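A visit to the Onton enamel works in Sauerland

In November our small club of kitchenware collectors made the trip to Onton, which produces enamel pots and bowls in Sauerland. We were 43 people in one bus, and the bus was late, so the tour started at the furnace and we saw the steel pressing at the end.

The furnace works at 800 degrees. A bowl goes in with a dull gray coat and stays there for only a few minutes. Our guide explained that the color needs 2 coats, and that the second one decides if the edge will chip later.

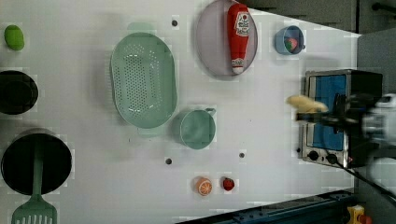
Shivam Bhardwaj remarked that his old Onton pots chipped at the handle and never at the edge, and he asked if the handles are coated separately. They are. The guide promised to send him the leaflet about repair.

After this we went to the color room, which I liked the most. The recipes are kept on paper cards, 100 of them in a metal drawer. The oldest greens are not made anymore.

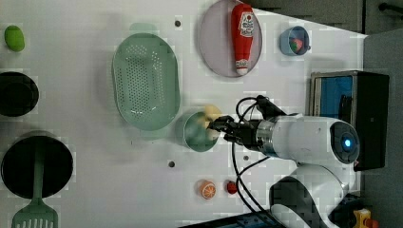 Play food and a small teal bowl on the white table.

Lunch was in the canteen, potato soup and dark bread. Isauro Bañuelos had brought a Proveck catalog and compared the prices with the factory shop. The shop was cheaper for lids, but not for pans. 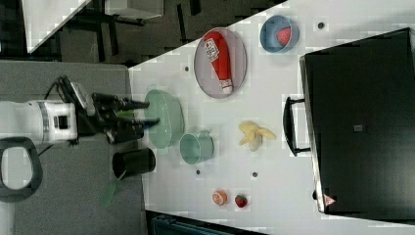 Worinora Members' Letter, No. 43, page 2

In the shop they sell also second quality, with small points in the glaze. I bought a milk pot and one lid which does not fit it. Who wants to go next year should write to the club before the summer and bring closed shoes, the floor near the presses is oily.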